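Dritley open day, April 19, 2025

I have wanted to get inside the Dritley toy library for two years, ever since we moved to this side of town, and every open day so far has landed on a weekend when we were away. This time we made it! It's up the stairs from the old bus garage, one long set of rooms, and if you have small kids (or just like seeing how other people store things, which is my own weakness) I can't recommend it enough.

First, the numbers, which were chalked on a board by the door: 600 toys in the collection, 98 families signed up. You borrow for two weeks and you can take three things at a time, or four if one of them is a puzzle. I asked why puzzles get special treatment and was told they come back fastest. Ours certainly wouldn't. We have one at home with a piece missing since October and it is still laid out on the dining table.

We started in the front room, where the big things live. Ride-on cars, a play kitchen, a wooden train table that my son attached himself to and would not leave. Aitana Zabala was signing people in and also handing out slices of orange, and she let him stay there while I went around with the second group.

The sorting room was my favorite part. Everything that comes back goes into one of four deep sinks or onto a drying rack, and then gets checked against a card. The cards are wonderful. Each toy has one, handwritten, with every part listed, and some of them go back so far that the ink has turned brown. There was a farm set with a card that had been corrected in five different pens - one sheep fewer each time, and then suddenly two sheep more. I would have happily read those cards all afternoon.

Benito Campos showed us how they mend things. He had a tray of wheels, a jar of doll shoes, a drawer of nothing but string, and he fixed a pull-along duck while he talked. He also let the kids try the glue clamps, which was a big hit (and a little loud).

Then on to the back rooms, where the shelves are being set up for a new music and baby section. It isn't open for borrowing yet, so most of the cubbies are still waiting. I loved seeing it at this stage! White open shelves, nice and low, a small red drum with a white head already in one of the bottom cubbies next to a clear plastic cup, and a panel heater standing by. A spotted plush toy was in there too, tan and dark brown, and I'm hoping it's on the lending list.

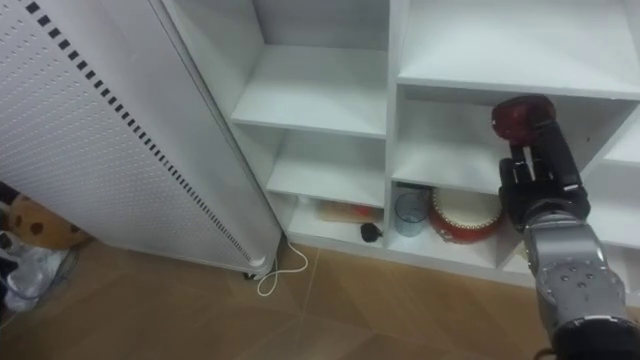 Valeriano Miranda wanted to know whether the instruments would go out in sets or one by one, as a single drum in a house with three children was, in his words, asking for a war. That got a good laugh, and then a real discussion. The plan for now is single items, with a mixed bag of shakers and bells for birthday parties that you can book ahead. He seemed fairly satisfied with that, though he did ask twice if the drum could be lent to somebody else's grandparents.

The low shelves are on purpose, by the way. In the front room the small puzzles are up high and children have to ask, but back here the idea is that a toddler can walk up and choose. I tried to picture our two-year-old faced with that kind of freedom and decided we'll come early in the day.

Coffee was in the side room, along with a very good almond cake, and there was a table of worn-out toys for sale. I bought a tin spinning top and a bag of odd building blocks for hardly anything. The top hums! It has been going on our kitchen floor ever since.

A few practical things if you're thinking of going. The stairs are steep and there is a lift, but you have to ring for it, and the bell is around the side by the bike racks. Bring a big bag. Joining takes a form and a small deposit, and you can borrow on the same day. Street parking was full when we got there, so we used the lot behind the swimming pool and walked.

We came home with a marble run, a doctor's case and, after long negotiations, one wooden train. It's due back in two weeks and my son has already asked if we can renew it.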